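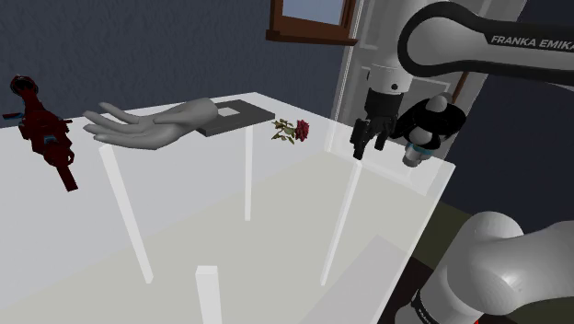

May
By Yareli Bermúdez

Section 3. Fitting the Oltum wall shelf

Read this section through once before you start. The shelf can be put up by one person, but a second pair of hands helps at step 5. If your wall is brick or concrete, use the masonry plugs in the small bag marked M. The drywall anchors are in the bag marked D. Do not mix the two.

You will need a drill, a pencil, a spirit level, a tape measure and a Phillips screwdriver. Bits are not supplied.

CAUTION: Check for pipes and electrical cable before drilling. Do not drill directly above or below a light switch or outlet.

1. Choose the height. Mark the wall where the underside of the shelf will sit. Leave at least 100 mm of clear space between the shelf and any door or window trim.

2. Hold the metal rail against the wall with its top edge on your mark. The lip of the rail faces up and away from the wall. Set the level on the rail and adjust until the bubble is centered.

3. Mark the holes through the rail. There are three: one at each end and one in the middle. Put the rail down and check the marks again with the tape.

4. Drill the holes. Use a 7 mm bit for masonry plugs. For drywall anchors, use the bit size printed on bag D. If you hit a stud, leave out the anchor at that hole and drive the long screw straight into the wood through a 2 mm pilot hole. Clear the dust from each hole and press the plugs or anchors in until they are flush with the wall.

5. Screw the rail to the wall. Start with the middle screw and leave it slightly loose, then fit the two end screws. Check the level once more and tighten all three by hand.

Note: A power driver on a high setting will strip the drywall anchors. If an anchor spins in its hole, take it out and move the rail sideways to fresh wall. Filler will not hold it.

6. Lift the shelf board and hook its rear groove over the lip of the rail. Push down along the whole length. There should be no gap between the back of the board and the wall. Older houses often have walls that bow a little, and a gap up to 2 mm is acceptable.

7. Turn the two locking screws under the board clockwise until they stop.

Boards from the Brovness range have a deeper groove and need the spacer strip, part 3 on the parts sheet. Slide it onto the lip before step 6. The Magaña corner board does not use this rail at all; see its own leaflet.

CAUTION: Do not hang anything from the front edge of the shelf. Do not climb or lean on it.

After a week of use, retighten the locking screws. If the board rocks, remove it and check the middle rail screw first. Replacement screws and anchors can be ordered from Erkus parts supply using the code on the lid of the box.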